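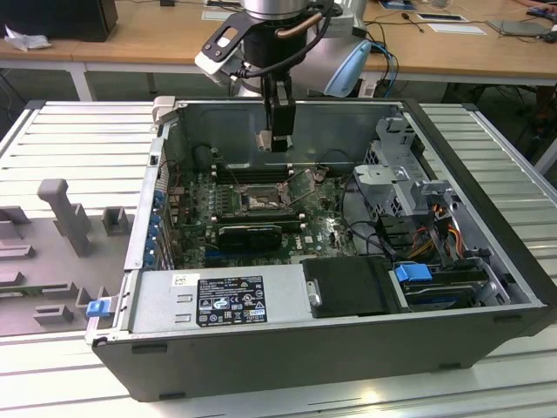
1 名前:ねじ山なめ夫
結局のところ、機械に人間の雑用を任せられるのはいつなんだ、という話がしたい。うちは中古パソコンの整備と部品取りをやっている小さな作業場で、先月から取引先の勧めでメモリの抜き差しの自動化を検討している。横倒しにしたデルの筐体にアームが上から降りてきて、二本指がメモリスロットの真上で止まる。ここまでは大変に頼もしい。歯医者みたいな緊張感がある。問題はその先で、両端のラッチを起こして、まっすぐ抜いて、次のを向きを合わせて挿して、カチッというまで押す。新人のバイトなら昼飯前に覚える作業だ。見積もりをもらったら、うちの軽トラが何台か買える額だった。賛成でも反対でもいいから意見をくれ。

2 名前:wahyudi_k
Wahyudi Krishnanです。本名で失礼。仕事でこの手の導入を手伝っています。抜き差し自体はもうできます。同じ機種が同じ向きで流れてくるなら、という条件つきですが。中古の整備だとそこが苦しい。御社は機種どのくらい混ざりますか。

3 名前:ねじ山なめ夫
>>2
毎日違う。午前がデル、午後は謎のショップブランド、夕方にヤニで茶色くなった何か。

4 名前:wahyudi_k
>>3
ヤニは想定外でした。

5 名前:洗濯物は畳まない派
作業場の話の横で悪いけど、家のほうはもっとひどいぞ。うちの掃除ロボは靴下を一足食って廊下で力尽きるのが日課。救出するのは私。主従関係がわからなくなってきた。

6 名前:Müzeyyen
掃除ロボは立派に働いてると思う。うちは毎朝床がきれい。靴下を床に置く人間の側の問題では?

7 名前:洗濯物は畳まない派
>>6
機械のために片付けるなら、その手間は誰の家事なんですかね。

8 名前:Müzeyyen
>>7
あなたの家事です。

9 名前:元ライン工
>>1
組立ラインに長くいた者だが、筐体の中で一番嫌なのはケーブルだ。メモリは逃げないが、ケーブルは触ると動く。橙やら黄色やら赤やらの電源線がドライブの金具の間を縫ってて、そこに黒いのが基板のほうまで這ってる。人間は左手で無意識によけてるんだよ。アーム一本だとその左手がない。見積もりに「よける係」は入ってるか?

10 名前:ねじ山なめ夫
>>9
入ってない。よける係はたぶん俺。

11 名前:wahyudi_k
>>9
おっしゃる通りで、そこは二本腕にするか、ケーブルの少ない側から入るかです。ただ、人がよけて機械が挿すという分担でも、腱鞘炎の予防にはなります。馬鹿にしたものではないと思いますよ。

12 名前:元ライン工
>>11
人が横に張り付くなら人が挿したほうが早い。これは昔から言ってる。

13 名前:Celeste T
早いかどうかだけで決めるのは違うと思います。うちの工房ではSterenixという会社のネジ締め機を入れました。一本あたりの速さは私の負けか引き分け。でも夕方になっても機嫌が悪くならない。私はなります。午後の不良は減りました。

14 名前:元ライン工
>>13
ネジ締めは別格。あれは機械が得意なやつ。メモリは力加減がいる。斜めに押してスロットを割ったら、板ごとさようならだぞ。

15 名前:Celeste T
>>14
人間も割りますよね。

16 名前:元ライン工
>>15
……若い頃に二回。

17 名前:名無しの在宅勤務
食洗機が出た時も同じ議論をしてた記憶がある。皿を入れるのは人間、出すのも人間、でもみんな買った。全部やってくれなくても真ん中だけやってくれれば満足するんじゃないの、人は。

18 名前:洗濯物は畳まない派
>>17
食洗機は好き。靴下を食わないから。

19 名前:ねじ山なめ夫
真ん中だけ論はちょっと心が動いた。うちで言うと、蓋を開ける、埃を飛ばす、抜く、挿す、起動確認。このうち抜くと挿すだけ。いちばん楽しいところを機械に取られて、埃が俺に残る。

20 名前:Müzeyyen
埃を機械にやらせてほしい。切実に。

21 名前:wahyudi_k
>>19
埃飛ばしの自動化は実はかなり難しいです。筐体ごとに溜まる場所が違いますし、周りも汚れるので。抜き差しのほうがよほど先に来ます。

22 名前:ねじ山なめ夫
>>21
夢のない順番だな。

23 名前:asdis
置き方の話を誰もしていないので。筐体を毎回同じ位置に寝かせるのは誰がやるんですか? うちの職場ではそこで一番もめました。数ミリずれると止まるので、治具を作り、治具に合わせる治具を作り、最終的に床にテープを貼りました。

24 名前:wahyudi_k
>>23
カメラで補正すれば多少のずれは吸収できます。床のテープも立派な技術ですが。

25 名前:asdis
>>24
カメラは西日に負けました。今はカーテンとテープです。

26 名前:元ライン工
俺の結論は、まだ早い。同じ機種が4,000台来る会社なら明日にでも入れろ。毎日違うのが来る店は、バイトの時給を上げろ。

27 名前:Celeste T
>>26
その時給で来る人がいないから皆さん機械を見ているのでは。うちは求人を出して45日間、問い合わせゼロでした。

28 名前:元ライン工
>>27
それを言われると弱い。

29 名前:ねじ山なめ夫
とりあえず購入は見送って、一番よく来る機種だけで試させてもらえないか業者に聞いてみる。よける係は俺でいい。ついでに床用のテープも買ってくる。asdisさん、幅は何ミリがいいですか。

30 名前:asdis
>>29
太いほう。剥がれます。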